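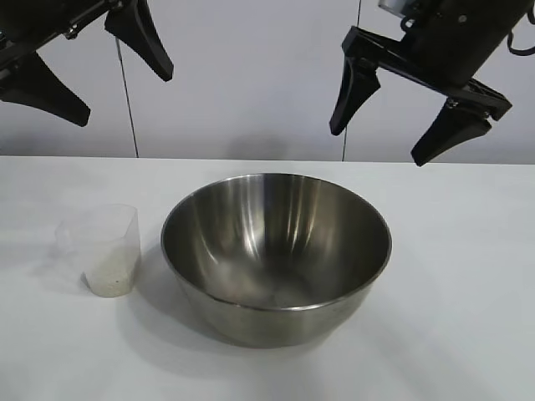 Teleop demo group – minutes
Tue 18 August, bench room

Present: Anju Tiwari (chair), Donnie Rankin, Ornella Cattaneo, Rodrigo Sequeira, Leanne Penrose (notes)

1. Last minutes
OK. Donnie still owes the cable list.

2. Pour task
Pour from measuring cup into steel bowl, both arms, remote control from the leader handles. Agreed start position: cup left of bowl, small gap, spout pointing left, both grippers open and up off the table. Nothing else on the table top.

Ornella – spout on the left means the operator has to turn the cup before pouring, or go over the side without the spout. People doing both. Needs one rule or the policy will learn a mush of the two. Long discussion. Rodrigo wants both kept and labeled. Anju wants one. Decided: left arm picks up cup, turns it, pours over spout. Right arm steadies the bowl by the rim. Old no-spout demos kept in a separate folder, not deleted.

Fill level: keep to the low fill, cup a third full or so. Donnie tried fuller cups, spills when the wrist tips too fast. Revisit in December.

3. Demo count
62 good demos on the pour so far, 9 thrown out (mostly dropped cup, a couple where the operator stopped to talk). Full set across all tasks is 2954. Rodrigo to check that number, thinks the Vukis import got counted twice.

4. By hand vs remote
Leanne asked if we could just move the arms by hand for the first part of the reach. Rodrigo – tried it on the Sulemana bench, smoother paths but your hands end up in the camera view and the gripper close is late. Anju ok with hand guiding for setting start poses only. Demos themselves all by remote. Agreed.

5. Seeing the cup
Clear cup on a white table against a pale wall, hard to make out on the operator screen. Ornella keeps closing short of it. Options: colored tape round the base, darker table cover, different cup. No tape – changes the task. Donnie to ask Plallinura for a price on a gray cover. Until then operators take there time on the grasp, no penalty for slow ones.

6. Horanent visit
They want to try the handles themselves. Fine, but visitor runs go in a seperate folder and stay out of training. Anju to run it, Donnie on the stop button.

7. AOB
Left handle drifts after long sessions. Rezero every 34 runs, write it on the board. Leanne to order more filler for the cups.

Actions
Donnie – cable list, cover price
Rodrigo – check total, split out no-spout demos
Ornella – write up pour rule, half a page max
Leanne – filler
Anju – reply to Horanent

Next meeting same time, same room.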